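Movness user board > Hand-held grippers > Setup and care

Left gripper loses the eraser at the end of the stroke

rbaert
2018-10-09
Hello all. We have a table cell with two hand-held grippers, both on cable, and the task is wiping marker from a small whiteboard. The left gripper holds the eraser. After 28 wipes the eraser starts to turn between the fingers and I must close them again. I cleaned the finger pads with alcohol, no change.
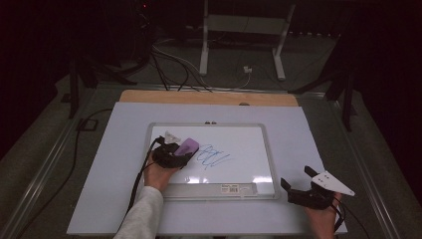
The right one I keep open and away from the board until the wipe is finished, so I do not think it disturbs anything. My question is if I should replace the pads, or if the finger screws need more tension. The pads have 600 hours.
Roel Baert

danness_k
600 hours is a lot for soft pads. Replace them first, then measure. We change ours at 515.

Handen
I don't agree. Worn pads slip from the first wipe, not after 28. Check the cable on the left one. If it pulls on the body when you reach far, your wrist corrects for it and the eraser twists. Give it more slack and fix it to the table rail.

danness_k
Cable pull would show also with an empty gripper. Roel, do you feel it?

rbaert
A little, yes, at the far side of the board. I have now made the loop longer – six wipes without turning, but that is too few to say something. New pads are ordered from Brouwer.

Handen
Please don't change both on the same day, or you will not know which one helped.

rbaert
Agreed. Cable first, the pads stay until I have done 28 again.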